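Shared workroom in Oluswood reopens with taped floor, more promises

The shared workroom in the Treston building in Oluswood is back in use after 15 days of floor work, and the operator, Abella, says it now has an outlet within reach of every table. That claim deserves a second look.

The old complaint was simple. People who rented a table ran cords wherever they could, and other people tripped over them. Abella's answer was to put outlet boxes in the floor and lay yellow tape on the carpet to show where cords and feet are supposed to go. Members were told in June that the change would "transform how the room works." It is tape and a few sockets.
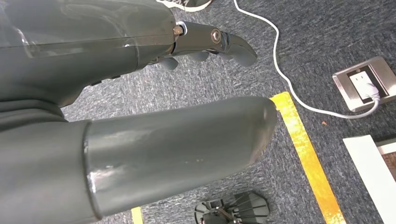
Does the tape mean cords can no longer cross the walkways?
Abella's written rules ask members to keep cords on the table side of the line, but they set no penalty, and staff are on the floor only in the mornings.

Jolene Gilchrist, who manages the room for Abella, said the company looked at rubber cord covers and turned them down over cost. She would not say what the covers would have cost or what was spent on the outlets. She did say two members had reported tripping this year, and that she expects the number to drop. Asked what she based that on, she said it was "common sense."

The tables are another matter. The room rents them by the half day at $90, the same rate as before the work, and lets members push two together when a job needs the length. Sorting and packing jobs tend to need it, and so does anyone who wants a laptop open next to their parts trays. Abella counts a joined pair as two rentals. Several members asked for a discount on pairs last winter and are still waiting for an answer.
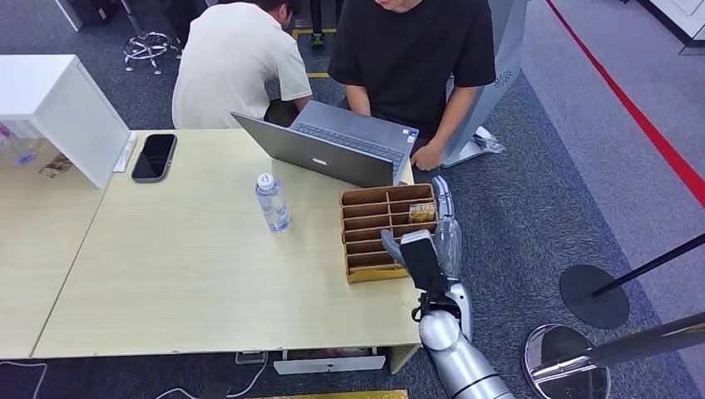
Zundia, a small mail-order outfit that rents on Tuesday afternoons, has asked for shelving along the back wall so that boxes don't have to go on the floor between sessions. Gilchrist said the request is "under review," the same words she used for the discount.

Abella plans to ask members what they think of the new layout in a short survey. It did not say whether the results will be shared. The floor work carries a two-year warranty, which covers the outlet boxes but leaves out the tape.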